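Dispensary systems notebook, January

Repeat queue, second go at the matching rule

Picked up where the last entry stopped. The repeat requests coming in from the Levley surgery are still landing in the wrong pile when the patient has moved house. The old rule matched on surname, date of birth and postcode. If the postcode differs the request drops into the manual pile and sits there until one of us has a minute, usually after lunch.

Changed the rule in the test copy of Juststead so that it matches on NHS number first and only falls back to the other fields if that is blank. Ran last month's requests through it, 245 in all. The old rule had put 9 in the manual pile. The new one put 4 there. Went through those by hand. Two have no NHS number because they are temporary residents, and they ought to be looked at by a person anyway. The other two are a mother and daughter with the same first initial where the surgery has sent one request against both records. No rule of ours will sort that, it needs a phone call to Levley.

Checked the ones that now match on their own as well. All went to the right patient. Address on our side stays as it was until someone confirms it at the counter, so the delivery sheet will still print the old one. Not happy with that. Added a flag on the sheet, a plain asterisk next to the name, for any record where the incoming address is different from ours. The drivers need telling what the asterisk means before this goes live.

Exemption field

The declaration box on the back of the form is being keyed three different ways depending on who is on. Some of us enter the letter, some the full reason, some leave it and fix it at month end. Month end took all afternoon last time. I have locked the field in the test copy so it takes the letter only. It will not let you close the item with the box empty. Tried it on paper forms and on the electronic ones. On the electronic ones it fills itself in from the last visit, and I don't want that, as the patient's circumstances may have changed since. Turned the autofill off. It costs a few seconds per item. If that is too slow at the busy end of the day we can talk about it, but I would like to give it a fair run first.
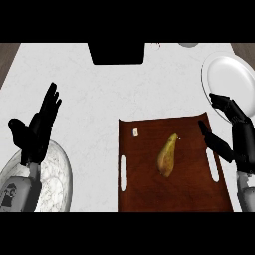

Pear in tray, marble worktop, simulated.

Labels

The Gireo printer is still drifting. The bottom line of the dosing text comes out too close to the edge and on the small cartons it wraps under. Cleaned the roller, reseated the roll, no change. Moved the template up by 2 mm and that cures it for the standard label but clips the top of the pharmacy name. Put the name in the smaller type. Looks fine to me, but check against the bag labels, which use the same template with a different footer.

Tried a roll of the Bae labels in the same printer. They feed straight and need no shift at all, so some of the fault may be in our current stock and not in the machine. The Bae adhesive is weaker on the ridged bottles. Left one stuck on an empty bottle on the shelf above the sink to see if it lifts. Please leave it alone.

To do

Ring Levley about the mother and daughter records. Ask whether they can send the NHS number on every request, including the ones typed in by reception.
Note for the drivers about the asterisk.
Print a full page of bag labels with the new template.
Look at the bottle by the sink at 4 pm tomorrow.
Back up Juststead before anything is copied over to the live side. Last time the backup stopped halfway because the disk was full, so clear the old reports first.

The manual pile on the live system is empty as of closing. Test copy left running on the back office machine, logged in under the shared account.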